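Section 3: Setting up your Tidby kitchen scale and the Tilteo app

Right, you've got the scale out of its box, the batteries are in and you've peeled off the little plastic tab (please do peel it off, I left mine on for a week and wondered why the buttons felt mushy). Now for the bit that makes it useful, which is getting it to talk to the app so your weights land in your recipe book without any typing.

3.1 Finding a good spot

1. Pick a worktop that doesn't wobble. Press down on each corner of the scale in turn, and if it rocks, move it along a bit.
2. Keep it away from the hob and from anything that hums. My old fridge used to make the last digit flicker all day long.
3. Check that all the rubber feet are touching the surface. A tea towel underneath will throw the reading off, however neatly you fold it.

Note: the scale goes to sleep after 200 seconds if you don't touch it. It keeps your last reading, so just tap the plate to wake it up again.

3.2 Pairing with Tilteo

1. Open Tilteo on your phone and go to Settings, then Kitchen, then Add a scale.
2. Hold down the left button on the scale until the light blinks blue.
3. Wait for the name Tidby to come up in the list and tap it.
4. Type in the code from the scale's display. Mine was 3553 but yours will be different!

If nothing comes up, turn Bluetooth off and on again before you do anything more drastic. I once wiped the whole app in a temper and had to put in more than 567 recipes from the backup, which took until bedtime.

3.3 Weighing with a tray or bowl

This is the feature I use most. You can put almost anything on the plate first, zero it, and then add your food. Small bits and pieces are a pain to weigh one by one, so I get them together on a tray before I start.
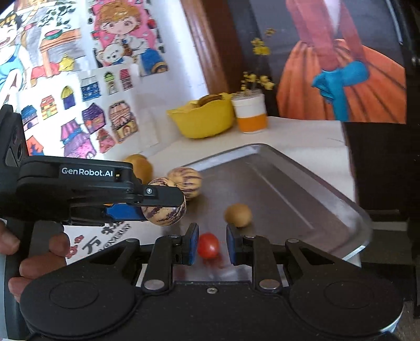
Small veg on a metal baking tray: a cherry tomato and a little potato.

1. Put the empty tray on the scale, as near the middle as you can manage.
2. Press Zero and wait for the display to settle.
3. Add your first ingredient and tap Save in the app.
4. Press Zero again, add the next one, and carry on like that.

Caution: a big tray can hang over the display. Turn on Mirror in the app and you can read the numbers off your phone instead. Don't lean the tray against the wall or the kettle either, or you'll get a weight that's far too low.

Note: if you take the tray off halfway through, you'll see a minus number. Nothing's broken, so put it back and it'll pick up where you were.

3.4 Cups, spoons and the Okoth table

Lots of us still have family recipes written in cups. Tilteo uses the Okoth table to turn those into grams, and it's on from the start. I find it a touch heavy on flour, so I've changed mine (Settings, Kitchen, My weights). The people at the Bramumness baking club swear by the standard setting, so do try it first and see how your sponges come out.

3.5 Cleaning

1. Take the batteries out.
2. Wipe the plate with a damp cloth and a drop of washing-up liquid.
3. Dry it before you put the batteries back.

Caution: never put the scale in the dishwasher or hold it under the tap.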